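Notes wk 7 — Textile care and fiber ID (intro)

Reminder, the burn test is next session, bring a hair tie and closed shoes. Readings on the shared drive, Abeysekara ch. 5 only, skip the tables.

Why color runs. Dye that never bonded to the fiber, sitting loose on the surface. Reds and dark blues the worst. Cotton with reactive dye — should be fine after the first few washes. Cotton with direct dye — never really fine. Wool takes acid dyes, holds them well, but hates heat and rubbing.

Trims are a seperate problem. White next to a strong color, often a different fiber, sewn in late. Check the trim before the body. Label usually covers the body fabric only.
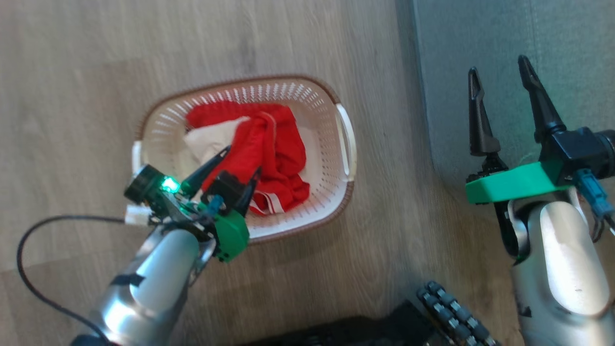

Rokeya Sheikh asked whether vinegar in the first wash sets the dye, her grandmother swore by it. Short answer no, not for cotton. Acid helps with acid dyes on wool and silk, and those were set at the mill anyway. Salt same story, it's used in the dye bath, does very little at home.

Bleed test (do this at home, write up half a page):
Damp white cotton, press on an inside seam, 5 minutes. Iron dry. Any color on the white = wash alone, cold.
Repeat with detergent on the cloth. Often a diffrent result, note both.

Temperature. Cold = about 20 C for our purposes. Over 35 C loose dye moves a lot faster. Spin speed matters less than how long things sit wet in a heap — take them out.

Not covered today: mordants, vat dyes, indigo. Sunil Wickramasinghe is taking indigo in October, sign up on the sheet by the door.

Write-ups to Anjana Pramanik, paper or email both ok.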